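Setting Up the Kitchen Cell: How Pistumlow Keeps One Simulated Arm in Working Order

By the Clirdale staff, July 29, 2021
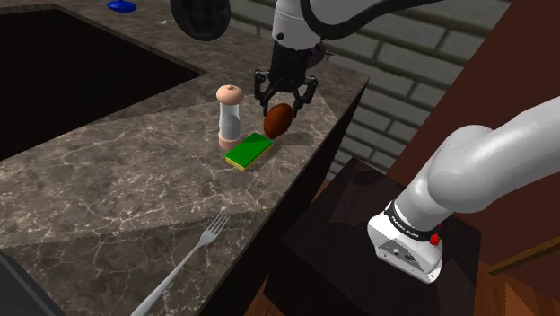 The simulated kitchen cell, with the gripper open over a brown oval object on the counter.

A simulated arm has no bearings to wear out and no grease to replace. It still needs looking after. At Pistumlow, the work falls mostly to Yulan Su, who maintains the company's kitchen cell and signs off each new version before anyone else may run tasks in it.

The cell is a file, or more exactly a folder of files. One describes the arm, one the counter and walls, and the rest cover the small objects: a shaker, a sponge, a fork and so on. A startup script loads them in a fixed order and places the arm at its mount. Everything Su does by way of setup is a change to one of those files, followed by a test.

She starts at the base. The mount position is given in the counter's coordinates, and an error there carries through every motion that follows. In December a new counter model came in with its origin at a different corner. The arm loaded without complaint and stood 60 millimeters from where it should have been. Grasps near the base still worked. Grasps on the far side closed on air.

"The picture looked fine," Su says. "You would have had to know where the sink was supposed to be."

The mount check now runs first. The script drives the gripper to 11 marked points on the counter and compares the commanded position with the one the simulator reports. If any point is off by more than 2 millimeters, the run stops and the version goes back.

Next come the joints. Each has a limit, a damping value and a friction value, and all three are kept in a table that Fultton, the firm that supplied the arm model, revises now and then. Su does not load the revisions directly. She copies the new values into a test version, commands a slow sweep of one joint at a time, and looks at the torque plots. A joint with too little damping shows a ripple at the end of the sweep. One with too much arrives late, and the controller pushes harder to make up for it.

The gripper takes the longest. Its two fingers look simple, but the contact between a fingertip and an object is the part of the simulation most likely to go wrong. The solver has to decide, many times per second, how far two surfaces may overlap before it pushes them apart. Set the contact too stiff and a held object shakes or shoots out sideways. Set it too soft and the fingers sink in.

Rounded objects are the hard case. A flat-sided block gives the fingers a wide patch to press on. A smooth oval gives them very little, and a small error in centering is enough to roll it away. Su uses an oval for the final grip test for that reason. The gripper opens, comes down over the object, closes, lifts, holds and sets it back. The full test is 74 lifts, each with the object turned a little from the last.

The sponge has its own problem. In the cell it is a rigid body, so it does not give when squeezed. The team tried a soft version and dropped it when the run time became too long. The present sponge has a lower contact stiffness instead – a compromise, and listed as one in the notes. The fork is difficult because it is thin and lies close to the counter, and the fingertips tend to touch the surface before they reach the metal. Its collision shape was rebuilt twice.

Repairs follow the same order as setup. When a user reports a fault, Su asks for the version number and the random seed, replays the run, and works outward from the base: mount, joints, fingers, object. She does not change two values at once. Most reports end at the object file, often with a collision shape that does not match the visible one.

Drawing the collision shapes over the rendered ones finds these quickly. The viewer, a tool called Zou, has a key for it. Su turns it on before she reads the rest of the report.

Each fix gets a line in the log with the old value, the new value and the test that failed. The next item on her list is the friction table for the countertop, which still uses one value for the whole slab, including the edge of the sink.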